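Tool Return Recordings, Shiferaw Bench
Data card, October release

Summary

This data set contains recordings of a two-armed robot working at a tool bench. The task is one that any apprentice is given in the first week: take what is on the table and put it back on the wall. The recordings were made by the Horkance workshop group to support a narrow question, namely whether a general-purpose robot can do this shop-floor chore to a standard that a working shop would accept.

The release holds 403 episodes. Of these, 102 were set aside for testing and should not be used for training. Each episode includes wrist views and a head view, together with joint positions and a written task instruction.

Task

The bench is a wooden tabletop with a pegboard behind it. Hand tools start on the table in positions chosen by the operator. An episode ends when the operator judges that the instruction has been met, or when the time limit is reached.

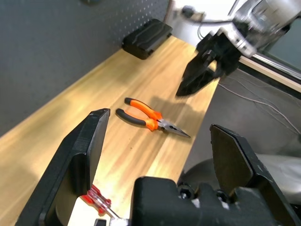
Wrist view. Needle-nose pliers on the tabletop, with both grippers in view.

Pliers account for a large share of the failed episodes. They lie low against the wood, the handles can open or close during the grasp, and the point of contact decides how the tool will sit in the hand for the rest of the task. A person corrects a poor grip with the fingers alone. A two-finger gripper must set the tool down and try again, or pass it to the other arm. Both methods appear in the recordings and are labeled separately.

Instructions

There are 14 distinct instructions. They name the tool and the place, for example "hang the pliers on the pegboard" or "put the screwdriver in the cup." Wording was fixed by Marlina Wattimena before recording began and was not changed afterward. Users who need varied wording should write their own and report that they did so.

Hanging and placing

Reaching the wall with a tool in hand is the part of the chore that most resembles finished work, and it is the part where small errors matter most. The hooks are thin wire. A tool that arrives slightly low or slightly turned will push against the hook or miss it.

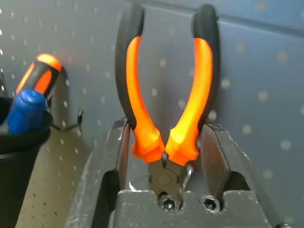

Wrist view. Pliers between the gripper fingers, jaws down, in front of the pegboard.

Episodes are scored in two stages. The first score covers the grasp and the second covers the final placement. A tool that is hung and then falls within the episode is scored as a failed placement. Dima Khalaf and Sekar Purba scored every episode independently, and Shoaib Warraich settled the cases in which they disagreed.

Two-handed episodes

A subset of the recordings has both arms active at the same time, each with its own tool. These episodes were included at the request of the Kikov training shop, whose staff observed that a person clearing a bench seldom moves one object at a time.

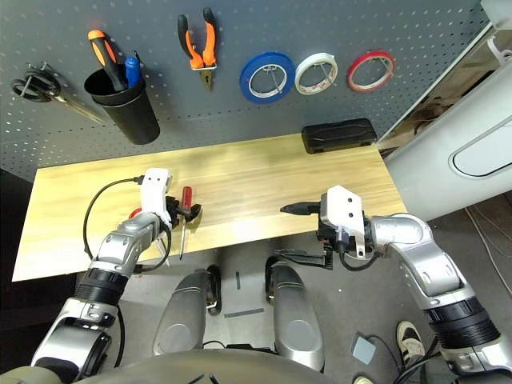

Head view. Both arms over the table, a red-handled screwdriver held on the left and a black pointed tool on the right.

The two-handed episodes are slower per tool than the one-handed episodes. The present controller waits whenever the arms come close to each other, and the waiting time has been left in the files.

Intended use

The data may be used to train and compare methods for picking up, handing over and putting away hand tools. It should not be used to support claims about general housekeeping or assembly. Good results on this bench show that a machine can clear this bench – they do not show that it can clear another one.

Known limits

All recordings were made at a single bench with a single pegboard. Lighting was not varied on purpose. Some wrist views show motion blur, and the gripper fingers hide part of the work in many of them. Power tools and open blades longer than a scissor blade were excluded.

Access and corrections

Files are distributed through the Zunard archive in parts of 500 megabytes. Requests for access and reports of labeling errors should be addressed to Adi Simanjuntak at the Horkance data office. Corrections are listed in the change log included with each release.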